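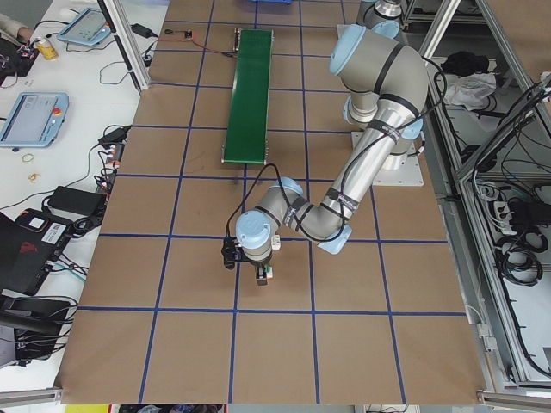
Bench 2, tan surface with blue tape grid and green belt; desk with pendants at left.

Dovari Bench Layout Notes

Summary
Layout and housekeeping record for the sorting bench. Covers the work surface, the tape grid, the belt and the side desk. Release dated March 15, 2024. Maintained by Piret Kuusk.

Contents
The set holds 1206 layout records. Each record gives an item name, a grid cell and a short note. Items on the side desk have no cell and are entered as DESK.

Work surface
Tan top, divided into square cells by dark-blue tape. Cells are named by column letter and row number, starting at the corner nearest the door. Tape is replaced when an edge lifts by more than 2 mm. Old adhesive is removed before new tape goes down.

Belt
Narrow, green, gray roller housing at one end. A thin red-and-black wire runs from near that end to a small black module on the surface. Record the module separately from the belt.

Side desk
White. Pendants, power adapters and cords are stored here. Drinks are logged as OTHER.

Known issues
Records 9 to 40 use the old cell names. Convert them with the table in cells_old.txt before merging.
Notes are free text and spelling varies.

Changes
March: added DESK code, dropped the color field.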